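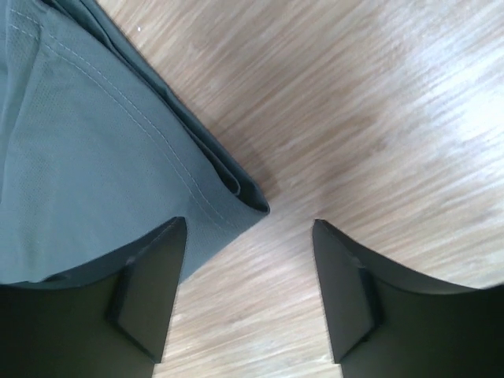 3.2 The open-day session at Hurklow

The vendor trials in Section 3.1 were run by the people who built the systems. The Hurklow session was not, or not entirely, and we treat it separately for that reason. Kernance opened its Hurklow workshop to visitors on a Tuesday in April and ran its garment-folding cell for them from mid-morning on. Two of us attended with the general public. We had asked for access to the control logs beforehand and were told they would be sent on. We have not received them, so what follows rests on our own notes and on the wrist-camera feed shown on a monitor beside the cell. Figure 4 is taken from that feed.

Visitors were told that the cell "folds laundry." We would describe the task more narrowly. Each garment was laid on the work surface by a member of staff, already flattened and already turned the right way. The arm then had to find a corner or an edge, close on it, lift, and carry it across. Whether a garment could be taken from a heap and opened out is a much harder question, and the session did not touch it. When a visitor asked, the presenter said that this was handled "upstream," and moved on to the next shirt.

We logged 40 attempted grasps. A grasp was scored as clean if the fingers took hold of the intended layer and kept it until release. By this measure 19 were clean. In five more the fingers took the edge but lost it during the carry, and the staff counted these as successes in the running tally displayed to visitors. We do not. The rest were either misses or cases in which an operator stepped in before contact. The tally gave no category for the latter, and we could not establish whether they were left out or entered as something else.

Figure 4. Wrist-camera view with the gripper open near a folded corner of gray-green fabric. A double row of pale stitching follows the edge. Note the glare on the wood at upper right.

The figure bears on a claim made several times during the session, that the system locates edges "from vision alone, under any lighting." The cloth shown is a fairly kind case. It stands out from the pale wood, its edge is darker than the body of the fabric, and the seam gives a second line running parallel to the first. The lighting is less kind: part of the surface is washed out almost to white. Had the corner been lying in that patch, or had the garment been cream or white, we would want to see the result before accepting the claim. Every garment we saw was mid-toned or dark. Our request to try a white pillowcase was declined.

Eusebio Paredes, who coded the session independently from our notes, disagreed with us on four grasps, all of them at the boundary between a lost edge and a clean hold. We have kept our original scores and report his in the appendix.

The earlier account of the same cell by Vallejo and Sallent gives a far higher success rate. Their garments were chosen by the vendor and their trials could be restarted without being counted, so we do not think the two sets of numbers can be compared.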